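27 November 2022
By Hidayah Wuisan

Dear Myroslav, and everyone at Juneo who has been so patient with us,

I'm happy to say the Rurneck housing project is further along than I dared hope when I last wrote to you in May. The rental survey is finished, with 759 households visited and 529 of them answering in full, and people were so generous with their time (and their coffee!) that several visits ran well past an hour.

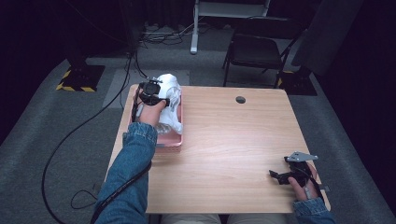 Are rents still climbing in Rurneck?
They are, though more slowly than in Vodholm, and mostly in the older buildings near the station.

Upendo Kimaro has now sat down with six landlords to talk over longer leases, and five have agreed to try them — a lovely result after such a slow spring. The sixth would like to see the draft wording first, and Gaspard Langlois is working on that with her.

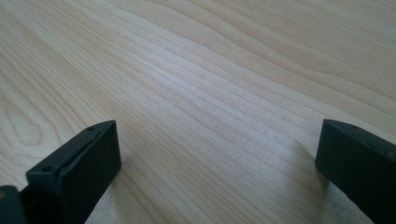

Issue No. 6

The one thing still behind is the vacancy map. Albane Bouvier is waiting on parcel records for the Szűcs block, and we'd like to keep the mapping money open until they come in. Please let me know whether that suits you.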